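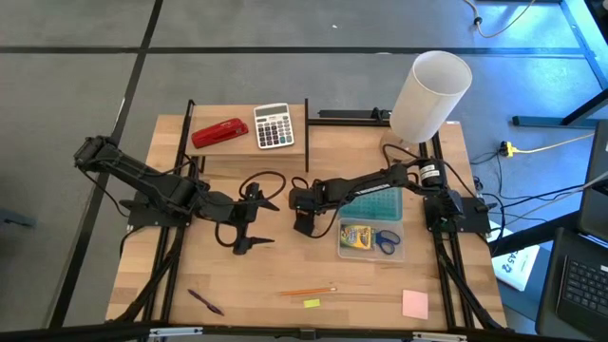
Ranger un bureau : Bunby publie les résultats de la première campagne Prodisgate

COMMUNIQUÉ DE PRESSE - novembre

On me pose la question à chaque repas de famille : « Alors, il range la maison, ton robot ? » J'ai fondé Bunby avec cette question en tête, et je peux enfin y répondre avec des chiffres. La réponse courte : il range un bureau, assez bien, lentement, et il me faut encore quelqu'un à côté. La réponse longue occupe le reste de ce communiqué (désolé pour les rédactions pressées, les chiffres arrivent dès le paragraphe suivant !).

Prodisgate, notre programme d'essais sur les petites corvées, vient de boucler sa première campagne. Nous avons confié à un poste à deux bras 16 tâches de rangement, du genre que tout le monde fait sans y penser : ramasser un crayon, remettre une agrafeuse sur l'étagère, glisser des ciseaux dans un bac, attraper un bloc de petites notes. En tout 2147 essais, dont 1886 menés jusqu'au bout sans intervention humaine. Un essai compte comme réussi quand l'objet finit à la bonne place et que personne n'a touché à rien. S'il tombe et que le bras le reprend tout seul, on compte aussi, et je sais que certains confrères sont plus sévères là-dessus.

Pourquoi un bureau

J'aurais adoré commencer par la vaisselle ou le linge, ce sont les deux choses que je déteste faire chez moi. Sauf que le linge, avec des pinces à deux doigts, c'est encore un métier à part. Un bureau en désordre offre déjà un joli catalogue d'ennuis : des objets minces qui roulent, du papier qui colle à la table, des boîtes transparentes dont la caméra distingue mal le bord, une calculatrice qu'on peut saisir de travers et dont on enfonce les touches en passant. Et puis c'est une corvée que l'on retrouve partout, à la maison, dans une classe, derrière un comptoir.

C'est d'ailleurs par le comptoir qu'Ondrejka est arrivé. Cette enseigne de papeterie nous a fourni les fournitures et surtout ses habitudes : comment ses équipes remettent en place ce que les clients ont déplacé, dans quel ordre, avec quelle patience. Les réglages du poste ont été faits avec l'atelier Sellovetti, qui a repris trois fois la hauteur de l'étagère et n'a presque pas râlé.

Ce qui marche

Les objets rigides, avec des côtés bien francs. L'agrafeuse est devenue notre chouchoute, le bras la prend par les flancs et la repose droite. Les boîtes en carton passent bien aussi, tant qu'elles ont un peu d'espace autour d'elles. Pour les stylos, c'est correct depuis que nous avons ralenti la descente de la pince - avant, elle les poussait et on les ramassait par terre, moi le premier.

J'ai été surpris par le travail à deux bras. Je m'attendais à des embouteillages au milieu de la table, et il y en a eu, mais le passage d'un objet d'une pince à l'autre s'est installé plus vite que prévu. Quand un bras tient le bac et que l'autre range dedans, on a vraiment l'impression de voir quelqu'un travailler (quelqu'un de très calme, un dimanche matin, sans café).

Ce qui coince

Le papier, d'abord. Une petite note autocollante à plat sur du bois, c'est l'adversaire le plus coriace de la campagne. Il faut trouver le bord, le soulever sans froisser, et nos pinces sont un peu épaisses pour ça. Ensuite le plastique. Tout ce qui est emballé dans un film brille, et les reflets changent dès que la caméra du poignet bouge, si bien que le système hésite sur l'endroit où finit l'objet.

Les lots de fournitures cumulent d'ailleurs les difficultés : deux boîtes empilées, un film qui plisse, un texte imprimé à l'envers selon le côté par lequel on arrive. Un employé de magasin n'y réfléchit même pas. Chez nous, c'est la tâche qui a demandé le plus de reprises de programme, et je ne la considère pas comme réglée.
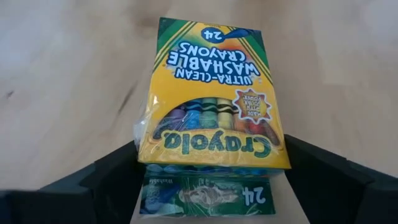

Deux boîtes de crayons Crayola sous film plastique, vues entre les doigts de la pince.

Alors, à la maison ou en magasin ?

Mon avis, qui n'engage que moi et donc un peu toute l'entreprise : en magasin d'abord. Une papeterie sait ce qu'elle a en rayon, les objets reviennent, les places sont connues. Chez les gens, il y a le chat, le courrier, le verre posé au bord. Je ne vendrai pas un robot de rangement pour la maison l'an prochain, et si vous lisez que Bunby le fait, c'est que quelqu'un a raccourci mon communiqué.

Reste la vitesse. Je range une table plus vite que notre poste, et de loin. Pour une remise en ordre après la fermeture, ce n'est pas gênant. Pour un comptoir en pleine journée, c'est non, pas encore.

La suite

La deuxième phase de Prodisgate durera 12 semaines. Nous gardons la même table et les mêmes bras, avec des doigts plus fins pour le papier et davantage d'objets emballés. Ondrejka nous prépare des caisses de retours mélangés, sans nous dire ce qu'il y a dedans, et j'avoue que j'ai hâte de les ouvrir ! Les résultats seront publiés de la même façon, échecs compris.

Les journalistes qui veulent voir le poste travailler sont les bienvenus à l'atelier, de préférence après 14 heures. La liste des tâches et le détail des essais sont disponibles sur simple demande auprès du service de presse de Bunby.

À propos de Bunby

Bunby conçoit et teste des postes robotisés pour les petites tâches de rangement et de manutention légère. Le programme Prodisgate est mené avec l'enseigne Ondrejka et l'atelier Sellovetti.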